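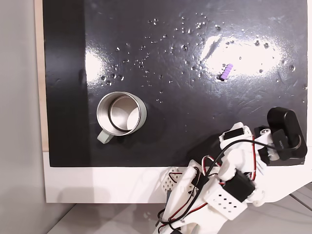 Figura 4. Mano robótica sobre el tablero negro brillante, con la taza de acero inoxidable, el objeto morado estriado y gotas de agua dispersas sobre la superficie.

4.3. Superficies reflectantes y validez de las tasas de éxito

Los resultados de la sección anterior invitan a una lectura optimista que no compartimos del todo. Sobre tablero mate, la política entrenada con el conjunto Jevano alcanza tasas de agarre comparables a las obtenidas con teleoperación directa, y sería fácil concluir que el problema de la manipulación de objetos pequeños con manos impresas de bajo coste está, en lo esencial, resuelto. Dudamos de esa conclusión por dos motivos. El primero es que el tablero mate se eligió, en nuestro propio protocolo inicial y en la mayoría de los trabajos con los que nos comparamos, porque facilita la segmentación. El segundo es que la definición de éxito que hemos heredado es poco exigente y deja fuera buena parte de los fallos que un usuario consideraría graves.

Para examinar el primer punto repetimos la evaluación sobre un tablero negro lacado, sin modificar los pesos de la red ni los parámetros de control. La condición que denominamos «reflejo con gotas» (Figura 4) combina tres dificultades que suelen estudiarse por separado: brillos especulares extensos, marcas y rayas finas en el acabado y gotas pequeñas que producen puntos luminosos de alto contraste. Se colocan además dos objetos de naturaleza muy distinta, una taza metálica y una pieza morada de cuerpo segmentado, esta última en parte dentro de la zona de brillo. La tarea consiste en recoger la pieza y depositarla en la taza sin desplazar esta de forma apreciable.

Se ejecutaron 344 ensayos en esta condición y 777 en el total de las condiciones reflectantes. Los ensayos se repartieron entre las dos unidades disponibles, a las que nos referimos por los nombres de sus controladores, Gamage y Cusmont. Ambas comparten geometría y esquema de cableado, pero difieren en el firmware de los servos y, como se verá, esa diferencia pesa más de lo que esperábamos.

4.3.1. Qué se entiende por éxito

El criterio habitual, propuesto con el banco de pruebas Dorham y adoptado aquí en la sección 3 para permitir la comparación, considera logrado un agarre si el objeto pierde contacto con la superficie durante un intervalo mínimo. Con este criterio, la caída de rendimiento entre el tablero mate y el lacado es moderada, y un lector apresurado podría dar por robusto el método.

Al revisar los registros, sin embargo, encontramos episodios clasificados como éxito en los que la pieza quedó atrapada entre dos falanges por azar, después de que el controlador hubiera dirigido la mano hacia un reflejo situado a varios centímetros del objetivo. En otros, los dedos arrastraron la pieza hasta el borde de la taza y esta actuó como tope. El objeto se levantó, en efecto, y el criterio se cumple. Atribuir ese resultado a la calidad de la estimación visual nos parece injustificado.

Introdujimos por ello un criterio más estricto, que exige que el punto de cierre predicho antes del contacto caiga dentro del contorno anotado del objeto. La anotación se hizo a ciegas respecto del resultado del ensayo. Al aplicarlo, el 26 % de los episodios que el criterio original daba por buenos en la condición de la Figura 4 dejan de serlo. No disponemos de la cifra equivalente para los trabajos anteriores, cuyos autores no publican las predicciones intermedias, y no podemos afirmar que padezcan el mismo sesgo. Tampoco vemos razón alguna para suponer que estén libres de él.

4.3.2. Origen de los errores

Una explicación tentadora atribuye los fallos al brillo especular. Es la que ofrecíamos en la versión preliminar de este manuscrito y hoy la sostenemos con menos firmeza. Los mapas de activación muestran, es cierto, una respuesta elevada en los bordes de los brillos extensos, pero esos mapas son notoriamente fáciles de interpretar a favor de cualquier hipótesis. Cuando enmascaramos de forma artificial las zonas saturadas, el rendimiento mejora solo en parte, y lo hace también en ensayos en los que el objeto no se encontraba cerca de ninguna de ellas.

Las gotas constituyen un caso aparte. Cada una genera un punto brillante con centro oscuro, un patrón local que la red parece confundir con extremos de piezas pequeñas. El extremo inferior de la pieza morada es más oscuro que el resto del cuerpo, lo que podría favorecer la confusión, aunque no hemos realizado el control obvio, que sería repetir la serie con una pieza de color uniforme. Mientras ese control no exista, la hipótesis debe tomarse como una conjetura razonable.

La taza plantea un problema diferente. Su interior metálico devuelve tonos grises muy próximos a los de los reflejos suaves del tablero, y la profundidad estimada dentro de la abertura es inestable. El planificador compensa esta inestabilidad elevando la trayectoria de aproximación, con el efecto secundario de alargar el tiempo de ejecución. Una parte de la aparente prudencia del sistema cerca de recipientes, que en otros informes se presenta como comportamiento aprendido, bien puede ser un artefacto de este mecanismo.

Queda, por último, la propia mano. Los dedos proyectan una sombra amplia sobre el tablero oscuro y, en las posturas más cerradas, se superponen entre sí. El sensor montado en el dorso se mueve solidario con la mano, de modo que cada corrección de postura cambia también la posición aparente de los brillos. Esta dependencia entre acción y apariencia no se da en los conjuntos de imágenes estáticas con los que se preentrenó el codificador, y sospechamos que explica una fracción de los errores mayor que la debida a la superficie misma. Nuestro diseño experimental no permite separar ambos efectos.

4.3.3. Diferencias entre unidades

La unidad Cusmont obtuvo peores resultados que la Gamage en todas las condiciones reflectantes, con el mismo modelo y los mismos objetos. Nuestra primera reacción fue tratar la diferencia como ruido de montaje y promediar. El análisis por bloques desaconseja hacerlo: la brecha se mantiene al cambiar el orden de las sesiones y al intercambiar los sensores, y se reduce al igualar la versión del firmware. Una variable que casi ningún artículo del área documenta tiene aquí un efecto del mismo orden que la mejora que se atribuye al método propuesto.

Conviene detenerse en lo que esto implica para nuestras propias tablas. Si la comparación de la sección 4.2 se hubiera hecho con el método de referencia en una unidad y el nuevo en la otra, habríamos podido publicar una ventaja considerable o una derrota, según la asignación. Los ensayos se equilibraron entre unidades por motivos de calendario, antes de que conociéramos el problema. El equilibrio nos protege en este caso, pero no fue una decisión metodológica y no sería correcto presentarla como tal.

4.3.4. Alcance

Los datos respaldan una afirmación limitada: la política conserva parte de su capacidad de agarre sobre superficies lacadas con gotas, para los objetos probados y con la iluminación del laboratorio. No respaldan la afirmación, más ambiciosa, de que el modelo haya aprendido a distinguir objetos de reflejos. La disposición de la taza y de la pieza se tomó de un repertorio cerrado de posiciones, y es posible que la red explote regularidades de ese repertorio. Una prueba con posiciones muestreadas de forma continua, que no hemos efectuado, resolvería la cuestión con un coste moderado.

Las predicciones intermedias, los contornos anotados y las versiones de firmware de cada sesión se incluyen en el material suplementario, junto con los ensayos excluidos y el motivo de cada exclusión. La sección 5 repite el análisis con el criterio estricto para el resto de las tareas.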